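La main qui montre

Chez Itirance, les journées d'Eugénie Joly commencent par un geste qu'elle refera jusqu'au soir : saisir une pièce dans un bac, la soulever, la reposer plus loin. Elle ne touche pas la pièce. Assise à deux mètres du robot, elle tient une poignée munie d'une gâchette, et le bras reproduit ses mouvements avec un léger retard auquel on s'habitue, dit-elle, en une matinée.

Eugénie Joly est opératrice de démonstration. Le métier n'a pas encore de fiche officielle. Elle a travaillé huit ans au contrôle qualité d'un atelier de décolletage avant de répondre à une annonce qui demandait « de la patience et une bonne vision dans l'espace ». L'équipe a enregistré avec elle 3 359 démonstrations pour Pallomach, un projet de tri de pièces en vrac.

Le principe est connu depuis longtemps des automaticiens. On peut programmer un robot ligne par ligne, point par point. On peut aussi lui montrer. Dans les ateliers de peinture, on prenait déjà le bras à pleines mains pour lui faire suivre une trajectoire qu'il répétait ensuite à l'identique. La nouveauté tient à ce qu'on fait des enregistrements : un modèle les compare et en tire une conduite à tenir quand les pièces sont disposées autrement.

Encore faut-il que les démonstrations soient variées. Inès Pichon, ingénieure sur le projet, redispose les pièces entre deux essais, parfois contre une paroi, parfois de travers, parfois serrées dans un angle. « Au début, on les rangeait sans s'en rendre compte, raconte-t-elle. Le robot apprenait à vider un bac bien rangé, et un client n'a jamais ça. »
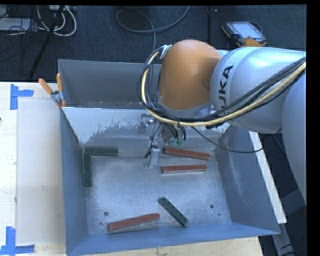 Les coins sont ce qu'il y a de plus pénible. Quand une barre longe la paroi, il faut trouver un côté par où glisser le doigt de la pince, et l'opératrice doit souvent décaler la pièce avant de la prendre. Ce petit mouvement préparatoire, que l'on fait à la main sans y penser, doit figurer dans les données. Une séance dure 60 minutes, suivies de 15 minutes de pause. Au-delà, les gestes deviennent hésitants et les hésitations s'apprennent aussi.

Shigeru Sasaki, qui relit les enregistrements, en écarte une partie chaque soir. Il garde en revanche certaines prises manquées, à condition que l'opératrice se soit reprise proprement. Il les classe à part, sous un nom de dossier qui fait rire l'équipe : « Rattrapages ».

Tout le monde n'est pas convaincu. Gudrun Kuhlmann, qui installe des cellules robotisées pour Skovholm, juge la méthode coûteuse pour des tâches simples. « Si mes pièces arrivent toujours au même endroit, j'écris mon programme en une demi-journée », dit-elle. Elle reconnaît que la question se pose autrement pour le vrac, où elle a vu des projets abandonnés faute de réglages assez souples.

Eugénie Joly, elle, forme maintenant deux collègues. Elle leur demande d'abord de trier un bac à la main, lentement, en disant à voix haute ce qu'ils font. La poignée vient l'après-midi.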